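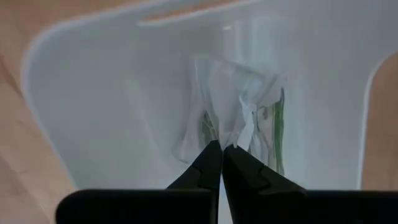
One wrapper to a bin, to start with. Pale plastic, a slot-like opening, green print on the wrapper.

The Snack Drawer, Emptied

The trouble with small packets is that they have no shape of their own. Cans stack. Boxes stand up. A slim little wrapped thing slides under the other slim little wrapped things and stays there until July, when you find it behind the coffee filters and wonder what it was.

Shuzhen Kang has been sorting other people's kitchens in Orkness for 4 years, and she starts every job the same way. Everything out. Not some of it. Drawer upside down over the table if need be.

"People want to buy the bins first," she says. "Then they fill them with the same mess and it's a mess with corners."

Her own kit is cheap. Plastic bins, rounded corners, open tops, no lids – she is firm about lids. A lid is one more thing to put down somewhere. She likes a different color for each kind of packet, and she'd rather you picked the colors yourself, even the ugly ones, than let her do it. You'll remember your own choice. Labels come later, if at all. In the Mulligan house, a job she did last spring, the labels fell off inside a month and the family didnt notice.

So, the table. Clear it, wipe it, spread the packets out so none of them hides another. Then bins down, close together, in reach of both hands. Red, yellow, white, teal, whatever you've got. Pick the kind of packet you see most of and give it a bin to itself.

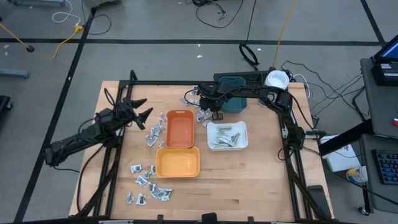 Then keep going with that one kind until there's none left on the table. This is where most people wander off. They pick up a green one, then a silver one, then they are reading the back of something. Kang won't have it. One kind, one bin, finish, next. She once timed a drawer in Skudholm both ways and the wandering way took 82 minutes. She won't say what the other took, only that there was time for lunch.

Don't straighten anything yet. A pile is fine, crossed every which way is fine. Straightening is a seperate job and you may find you don't care enough to do it. An empty bin is fine too, leave it out until the table is bare.

Leftovers – there will be leftovers. The single sachet, the odd one from a hotel. Kang allows 2 days on the counter. After that eat it or toss it.

Where the bins go depends on the drawer. Deep drawer, side by side, slots facing you if they have them, so a finger can hook in and pull. Shallow shelf, long side out. Measure before you shop, she says, and measure the inside. The Huvton pantry she did in the winter had a lovely wide front and a pipe across the back, and two of the bins went home with her.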